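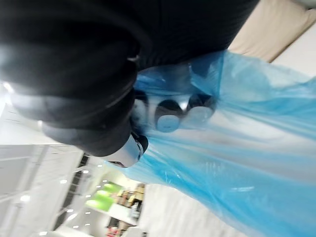 Sacos do lixo Laron azuis: valem a pena?

Já vos tinha dito que sou esquisita com sacos do lixo, não já? Passei anos a comprar os mais baratos que apanhava e a limpar o chão da cozinha à conta disso. Em outubro mudei para os Laron, os azuis fininhos, e já vou no terceiro rolo, por isso acho que posso falar!

Primeiro o que me irritou: abrir o saco. As duas folhas vêm coladinhas uma à outra e, com as mãos secas, fico ali a esfregar o plástico feita tonta. Os Doucette que usava antes abriam muito melhor (mas rasgavam-se só de olhar para eles).

Agora o resto — estou contente. Aguentam as cascas, a borra do café e aquelas embalagens com cantos bicudos, e até hoje só um se abriu no fundo, com uma lata mal espalmada. No meu balde Idel de 19 litros sobra uma boa dobra por fora, que dá para dar o nó sem ginástica. Cheiro a plástico, quase nenhum.

Só queria que tivessem fita para fechar e que o picotado fosse mais certinho, já me aconteceu levar metade do saco seguinte atrás. Dou quatro estrelas em cinco e vou comprar outra vez.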